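4. Setting the dessert table

This section is for the small table set of Pluvura. Before you begin, finish section 3 and check that all four legs of the table stand firmly on the floor.

4.1 Laying out the pieces

1. Wipe the wooden top with a soft cloth and let it dry. Do not use more than 600 ml of water for the whole cleaning.
2. Put the potted plant at the far side, near the middle. The leaves may hang over the pot, but they should not touch the food.
3. Place the woven placemat on the right and set the green plate by it.
4. Set the round teal plate on the left side. Keep it empty for now.
5. Put three donuts on the green plate. The small yellow donut can wait on the bare wood. 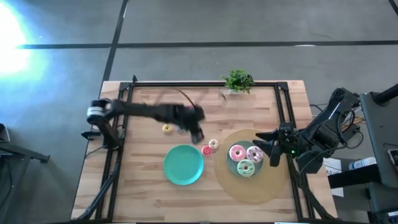 Note: Leave enough free wood between the plates, so that each one can be lifted without pushing its neighbor. On a narrow table you can turn the placemat – the weave looks the same from both sides.

Caution: The plates are not for the oven. Do not heat the placemat and do not put it in the dishwasher.

6. If you use the turquoise bowl, set it directly on the wood, without a cloth under it. Fill it last.
7. Look for small things which stay near the rim of the bowl and move them away before you serve. 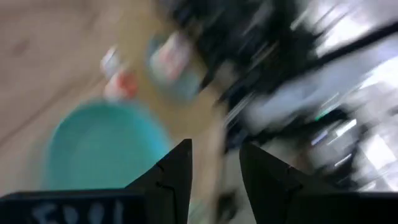
4.2 After use

1. Remove the food first, then the plates, then the placemat.
2. Shake the placemat outdoors and dry it flat for around 3 hours.
3. Wash the plates by hand in warm water. For stains from sugar icing, let them soak.

To order a replacement plate, please give part number 893 to your Pluvura dealer.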